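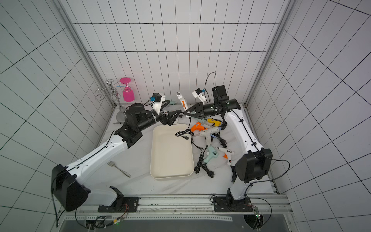 Madhu Kashyap writes that everything she has ever stuck with hot glue has come unstuck by spring, and asks whether the stuff is good for anything besides school projects. It is, but it gets asked to do jobs that belong to other glues. What follows is a page of notes on sticking things together around the house, updated from the one I put up in May.

Which glue for which job

Wood to wood, indoors: ordinary yellow or white wood glue. A close joint with wood glue and a clamp will usually outlast the wood next to it. Spread a thin, even coat, clamp until you see a small bead squeeze out along the line, and leave it alone overnight. Scrape off the bead when it has gone rubbery. Wiping it wet pushes glue into the grain, and you'll see a pale smear when you stain.

Wood to wood, outdoors: waterproof wood glue or polyurethane. Polyurethane foams as it cures and gets on everything, so wear gloves and put down wax paper. It also likes a slightly damp surface. A wipe with a wet rag on one side is enough.

China and glazed pottery: two-part epoxy, the slow kind. Do a dry fit first with painter's tape and number the pieces in pencil if there are more than three or four. Start from the base and work up. A mended cup can hold pencils, but don't drink from it.

Hard plastic: depends on the plastic. Look for the recycling mark. Polyethylene and polypropylene (2, 4 and 5) shrug off nearly every glue unless you use a kit with a primer. For a cracked bucket or laundry basket I'd go to small holes and zip ties before I'd go to glue.

Shoe soles: contact cement on both sides, wait until it no longer feels wet, then press hard. You get one try at lining it up.

Paper and photographs: a glue stick or wheat paste, never rubber cement. Rubber cement browns with age. I have an album that proves it.

Hot glue: cardboard, felt, ribbon, wreath parts, cable runs on the back of a desk, and holding something in place while a slower glue sets.

Why hot glue lets go

Cold, smoothness and dust. Hot glue grips by flowing into small pits in the surface, and glass, glazed tile and polished metal don't have many. Scuff what you can with 120-grit paper, wipe with rubbing alcohol, let it dry. Metal also pulls the heat out of the glue before it can spread, so warm the part with a hair dryer first. Anything that spends the winter in an unheated garage is a poor candidate, and so is anything that sits on a dashboard in summer. I suspect that's what happened to Madhu's.

Press the parts together within a few seconds. If the glue has a skin on it, peel it off and start over. More glue on top of a cold blob doesn't help.

Using the gun

Let it heat fully. Five minutes for a small one, longer for a big one, whatever the box says. If you have to squeeze hard, it isn't ready, and forcing it can strip the trigger feed.

Keep it on its stand with the nozzle down, over a scrap of foil or a silicone mat. Don't lay it on its side while it's hot. Melted glue can creep back along the stick and jam the barrel.

Don't pull a half-used stick out the back. Leave it in and feed the next one behind it. To change colors, push the old color through onto foil until the new one runs clean.

Strings: turn the nozzle in a small circle as you lift away. Whatever is left goes with a quick pass of the hair dryer.

Keep a bowl of cool water within reach. If hot glue lands on your skin, put the hand straight in the water and hold it there. Don't try to pull the glue off while it's hot.

Buying sticks

They come in two common diameters and the wrong one won't feed. Take an old stub to the store with you. Check the temperature marking too, since a low-temp gun won't melt high-temp sticks properly. I bought a box of 424 from Arnov years ago and I'm still working through it — the last handful had picked up dust and needed a wipe, but they melt fine. Keep them in a lidded jar, away from the stove.

Putting it all away

Most of the waste in my shop used to come from bad storage. Glue guns in particular end up in one heap with the cords knotted together.
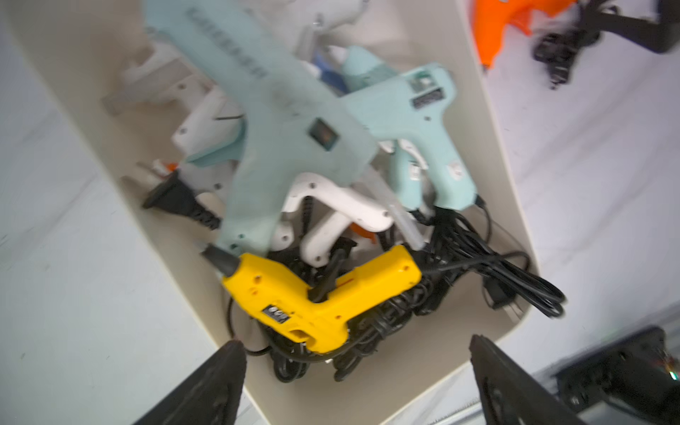
Let each gun cool all the way on its stand before it goes anywhere. Half an hour is safe. Then fold the cord into loose loops about the length of your hand and close it with a hook-and-loop strap. Don't wrap the cord around the body, where it bends sharply at the same spot every time and the insulation finally cracks. A gun with a cracked cord should be thrown out.

If you own more than two, hang them. A strip of pegboard with long hooks works, or cut lengths of wide plastic pipe and screw them to the wall at a slant. Tullio Palumbo uses a hanging shoe organizer on the back of a closet door, one pocket to a tool, cord tucked in behind.

Bottled glues want different treatment:

Wood glue: indoors through the winter. Once it has frozen and gone stringy, throw it out.

Super glue: sealed, upright, somewhere cool and dry. Let it come up to room temperature before you open it.

Epoxy: keep the two tubes in separate bags and never swap the caps.

Polyurethane: squeeze out the air before you close it and store it upside down. Expect to lose some anyway.

Contact cement: wipe the rim of the can before the lid goes on, and keep it well away from a pilot light.

Write the date you opened it on every bottle in marker. The oldest on my shelf says 2023-01-14 and it's going out this week.

Getting glue off

Hot glue on fabric: freeze it for an hour and crack it off, or lay brown paper over it and use a warm iron. Test a hidden corner first.

Hot glue on a hard surface: a few drops of rubbing alcohol along the edge, wait a minute, lift with a plastic scraper.

Super glue on fingers: warm soapy water and patience, or a little acetone. Keep acetone off finished wood and most plastics.

Wood glue on clothes: cold water while it's wet. Once it's dry, those are shop clothes.

Lawal Bassey asked about gluing a loose bathroom hook back onto tile. Use a mounting adhesive made for wet rooms, clean off every trace of soap film first, tape the hook in place and keep towels off it for a full day.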